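Home Organization for Small Rooms
Handout 4: The Dressing Table and Its Drawer
Course tutor: Siiri Koivisto

Bring this sheet back next time, along with the inventory from Handout 3. If you left Handout 3 in a drawer, you have already understood the problem.

1. What we covered last time

We finished the wardrobe and agreed that a chair is not a shelf. Two of you disagreed, and Jarmo Lindqvist spoke at some length about his chair. The position of the course has not changed.

2. Why the dressing table gets its own evening

Most furniture has one job. A dressing table has a mirror you sit in front of, a top you put things on and a drawer you put things in when the top is full. The drawer is usually shallow, and it is usually the only one. People respond to this by filling it with whatever was nearest on the day they had visitors.

The older and fancier the table, the worse this tends to be. Curved fronts and carved legs eat up room that a plain box would give you for storage. You bought it for the curves, so make your peace with the drawer.

For the exercises, assume a drawer 600 mm wide on the inside. Measure your own before you buy a single divider. The outside of the front panel tells you very little – on one table in last year's group the front measured 620 and the drawer behind it was a good deal more modest. The Pilstead trays on the reading list come in fixed sizes and do not bend. Vilja Kauppinen has tried.

3. Emptying

Pull the drawer out as far as it will go without coming off its runners. Take everything out and put it on a towel. Do not put it on the tabletop, which has troubles of its own.

Now sort into these heaps:

Daily. You touch it every morning.
Weekly. You touch it when you are going somewhere.
Paper. Receipts, cards, instructions, the little booklet in eleven languages.
Other rooms. Batteries, screws, the tape measure you needed in section 2.
Unknown. Keep this heap small. Urho Leinonen's took up most of a bed. 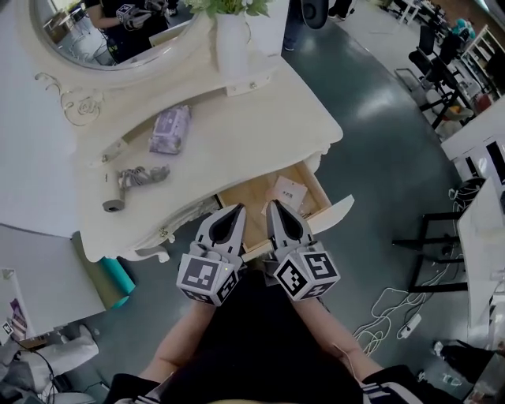
Paper deserves a word of its own. A card goes into a drawer because it has an address on it, or a washing symbol, or a date that mattered in September. Read it once, standing up. If it still matters, it goes in the folder from Handout 2. If it doesn't, you know where it goes, and you should walk it there yourself instead of starting a new heap by the door.

4. The top

The rule for this course is that the top holds what you use while looking in the mirror, plus one thing that is there to be pretty. A vase is fine. A vase, a candle, a second candle and a ceramic owl is a shop.

Hair dryers are the usual argument. They are too fat for the drawer and too ugly for the top, and the cord has opinions. Three workable answers:

a) A hook on the side of the table, if you can bring yourself to put a screw in it.
b) A basket on the floor at the side, cord coiled loosely. Don't wind it tight around the handle.
c) On the top, lying down, cord coiled, and you stop apologizing for it.

Let the dryer cool before it goes in any basket. Ayuba Ayaaba asked whether (c) counts as tidying. It does if the dryer is in the same spot tomorrow.

Wipes stay on the top only if the flap is closed. An open packet is a packet of dry paper by the end of the week, and then it goes in the drawer "for dusting," and we are back where we started.

5. Putting back

Daily heap at the front, weekly heap behind it. Small things lie flat in one layer. The moment you stack, the bottom layer ceases to exist and you will buy it again.

Leave a gap the width of your hand. It will fill up without your help.

Shut the drawer, then open it again with one hand. If anything rolls or catches, take that thing out and think about whether you like it.

6. Homework

Do your own drawer in 20 minutes, timed. Stop when the timer goes, even mid-heap. Write down the 16 items you would rescue first, in order. If you run out before 16, well done, and please don't tell the others.

Reading: the chapter on shallow storage in Räsänen, skipping the part about labels. We will get to labels in Handout 6, and some of you will enjoy it far too much.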